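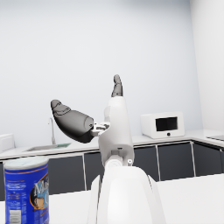

Mercy Ndung'u would like people to stop changing the thumb offset in the shared kitchen scene without writing it down. She brought it up at last week's cell meeting, after a morning spent looking for a fault in the real hand that was only in the settings file, and her request is now a rule. Any change to the hand model goes in the log on the day it is made, with the old value next to the new one.

The kitchen scene is the one with the microwave and the sink on the back counter and the coffee canister on the white table. It is used to check the Silitz hand before a new grasp program goes to the Grerex cell downstairs. For the check to mean anything, the simulated hand has to match the one on the arm, and by the end of summer it did not. The thumb on the real hand had been taken off and put back when its bracket was replaced, and it went back at a slightly different angle. Two people corrected for this separately, one in the scene and one in the controller, so the correction was applied twice.

Both corrections have been removed and the thumb was measured again on the bench. The new offset is in the controller only, and the scene reads it from there at startup. If the scene cannot reach the controller it will refuse to load. Please do not get around this by pasting in a local copy.

The routine from now on:

Start the scene with the hand upright, finger straight up and thumb out to the side. Leave it there until the joint readings settle.

Compare the readings with the sheet taped to the cell door. If any joint is off, stop and log it.

Run the slow open and close before loading any grasp program.

The full check on the real hand is due every 600 hours. That covers the thumb bracket screws, the finger tendon and the wrist cable. The tendon itself is replaced at 4,000 hours, and the hour counter goes on running after the swap, so write the reading on the tag. Spare tendons are in the Ichikawa drawer, behind the wrist seals. The drawer was down to its last pack on 14 Oct 2021 and more have been ordered.

The table height in the scene still has to be checked against the cell. Wivgate has the drawings and will send them over. Until they arrive, keep the approach speed at the low setting for anything picked up from the tabletop, the canister included.

Log entries for the thumb go under "hand, mechanical" even when the change was made in software.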